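Getting the small room straight

I have been meaning to sort out the small room since June, and this month I finally did it. It had become the place where everything went when it had nowhere else to go. There was a roll of carpet in there that we brought with us from the last house and never put down.

Siiri Vainio came over to help with the lifting. We took everything out onto the landing first, which meant climbing over boxes to get to the bathroom for most of the day. One box turned out to hold 13 plugs and chargers for things we no longer own. I kept two, just in case, and the rest went to the tip along with the carpet.

The walls took longer than the clearing out. They had been a yellowish cream with old picture hooks in them, and two had left holes big enough to put a finger in. I filled those, sanded them, filled them again because they had sunk, and sanded them again. Then two coats of paint, with a night between. I bought too much of it, so there is half a tin in the shed if anyone local wants it.

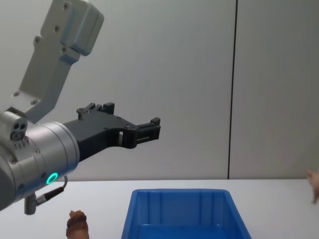

Choosing a colour was the part I found hardest. I had six tester pots and painted squares on the back of a cereal box, and they all looked the same by lamplight. Ainhoa Vidal told me to stop looking at brilliant white, as it would show every mark, and to go for something a bit greyer. A pale grey wall behind a white tabletop is the combination I kept coming back to. It is plain, but there is enough difference between the two that you can see where one stops and the other starts. I also like a wall in big smooth panels, with just a thin dark line where they meet. Ours is old plaster and will never be that flat – you can see the ripples when the sun comes round in the afternoon.

I have decided against shelves for now. The last lot filled up within a fortnight and I would like to see the wall for a while. The one thing I do need is a better lamp, as the ceiling light throws my shadow over whatever I am doing. I looked at one from Hovell for £98 and put it back. Marietjie Ngubane has an old one in her loft and says I can have it if I fetch it, so I will go over after work one evening and bring the stepladder.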